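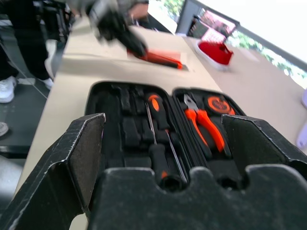 Pliers and tape measure on one side, screwdrivers and bits on the other.

Pluten home tool kit, black and orange case

I bought this kit from Tutance in April, when I moved into the flat on Wistonden Road and found that my old tools had stayed behind in my sister's garage. I wanted one case with the usual things in it that would fit on a shelf. I've used it most weeks, for a wardrobe, a set of shelves, two curtain poles, a dripping tap and a lot of small jobs that didn't need writing down. This is how each part has done.

The case

It opens flat like a book, with tools in both halves, each in its own shaped recess. For a cheap kit the fit is good. The screwdrivers need a push to go in and a fingertip under the shaft to come out. The pliers sit a bit more easily. I carried the case down to the car and back several times in the first month and found everything in place when I opened it.

The drawback is room. Opened out, it takes up twice the space of the closed case, so it wants a table or a clear bit of floor. My hall is 76 cm wide at the meter cupboard and working in there with the case open was a nuisance. In the end I took out what I needed and left the case in the kitchen.

The hinge has been fine so far. I can't say how it will be in five years.

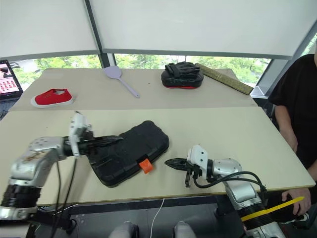 Black and ridged, with a small orange tab on the edge.

The latch is stiff. It was very stiff for the first fortnight and I broke a nail on it, and it has since become merely firm. Daryna Symonenko, my neighbour, borrowed the kit for a weekend and brought it back with the latch not fully pressed home, and I picked it up without looking. The hammer came out first. You have to hear the click. I would have liked a second latch, as the Veres kit I had before this one did.

The screwdrivers

The two larger drivers are the tools I use most. The handles are orange and black, a decent thickness, and they don't turn in a damp hand. I put together a wardrobe 195 cm tall with them, all by hand, and my wrist was sore but the tips were unmarked. The thinner one is better for plug screws and battery covers. I did slip with it once on a painted-over hinge screw, and I put that down to the paint.

I'd have liked a short stubby driver as well. There is no way to get at the lower screws on my sink unit with a full-length one, and I had to buy a stubby separately.

The bits

Good enough for flat-pack. They are small and dark and the recesses are dark too, so in poor light it's hard to tell what's there and what's missing. Sizes are marked on the bits in very fine letters. I put a dot of white correction fluid beside the ones I use, and that has saved some squinting. One of the cross-head bits has started to round off after a stubborn screw in the old shelves. It still works on softer screws.

The pliers

Better than I expected. The jaws close evenly and the grips are comfortable. I used them to pull out old picture hooks, to hold a nut behind the tap and to straighten a bent curtain hook. The spring, if you are used to sprung pliers, is missing, so you open them by hand each time. That took me a day to get used to.

The hammer

Light. Fine for panel pins, picture nails and knocking dowels in. I wouldn't use it for anything heavier, and Győző Boros, who helped with the shelves, went home for his own when we came to the masonry nails. If you already own a hammer you will probably keep using that one.

The tape measure

Clear numbers and a lock that holds. The blade bends over sooner than I would like when you hold it out across a gap, so measuring for the curtain poles needed a second person. It runs back in quite fast. Keep your thumb away from the slot.

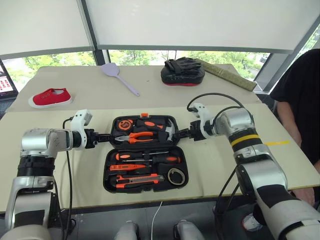
The cutting and electrical bits are where I had the most doubts before buying, and they have been a mixed lot. The knife is good. It came with a sharp blade, the slide locks properly, and replacement blades are the common sort that any hardware shop keeps. The tester pen I use only as a second check after switching off at the board, and I wouldn't trust a pen like that as the only check, whoever made it. I also didn't expect to have much use for the roll of clear tape, but it has its own round recess at the end of the tray with the knife, and I reach for it more often than the hammer. I tape loose screws to the panel they came from when I take something apart. When it ran out I found that an ordinary small roll from the stationer's fits the recess, as long as you don't buy the wide kind.

What's missing

A small spirit level, an adjustable spanner and a few wall plugs. The spanner is the one I missed most, as you can't do much to a tap without it. I borrowed one from Ok-hee Min downstairs for the first job and have since bought my own. It won't fit in the case, so it lives on top of it.

Service

The first kit I was sent had a cracked hinge. I wrote to Tutance on a Wednesday evening, had a reply from Zulmira Cunha the next morning, and the new one came within the week. They didn't ask for the old one back.

Would I buy it again

For a flat, yes. It covers hanging, tightening, cutting and putting furniture together, and the case keeps it all in order. If you have a house with a garden gate and a shed door to look after, spend more and get something with a proper hammer and a spanner in it. The screwdrivers, pliers and knife are worth most of the price. The latch needs watching.

Four out of five.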